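# Sobre nosotros

Ukell es un taller pequeño de Numham que se dedica a una sola pregunta: ¿pueden ya las máquinas hacer las tareas de todos los días, en una casa o en un taller? Empezamos en agosto, en un local alquilado a la empresa Abbasi, y desde entonces probamos tareas y publicamos el resultado, también cuando es malo.

Nuestra respuesta de hoy es: algunas, y despacio. Doblar una toalla, sí. Doblar una camisa con botones, casi nunca. En el taller la situación es mejor, porque los objetos son duros y tienen siempre la misma forma -- pero los cables siguen siendo un problema muy grande para un robot.

Por este motivo nos gusta tanto el ordenador de sobremesa. Tiene piezas rígidas, como el disco duro y las memorias, y al lado tiene cables blandos que se mueven cuando uno los toca.

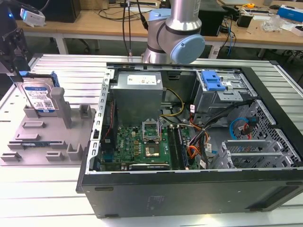

*Texto de Setsuko Higuchi, Ukell -- 3 de julio de 2026*

En nuestro banco de ranuras trabajamos con la torre tumbada y abierta, y con una bandeja gris donde el disco duro se queda de pie. Parece un detalle sin importancia, pero una pieza que está de pie se agarra mucho mejor que una pieza plana.

Hasta ahora hemos hecho 1521 intentos con piezas de ordenador, y de ellos 204 terminaron sin ninguna ayuda humana. No es una cifra para presumir. Una persona con experiencia hace el mismo trabajo en pocos minutos y, además, puede hablar por teléfono al mismo tiempo.

Dinesh Solanki lleva la parte mecánica y diseña las bandejas. Yo escribo los informes y preparo las pruebas de cocina, que hacemos en nuestra segunda sala, en Sarnmont. Allí estudiamos cómo vaciar el lavavajillas y cómo limpiar una mesa con migas.

No vendemos robots ni recomendamos marcas. Si usted tiene una tarea aburrida y quiere saber si una máquina la puede hacer, escríbanos con una explicación corta. Contestamos a todos los mensajes, aunque a veces tardamos.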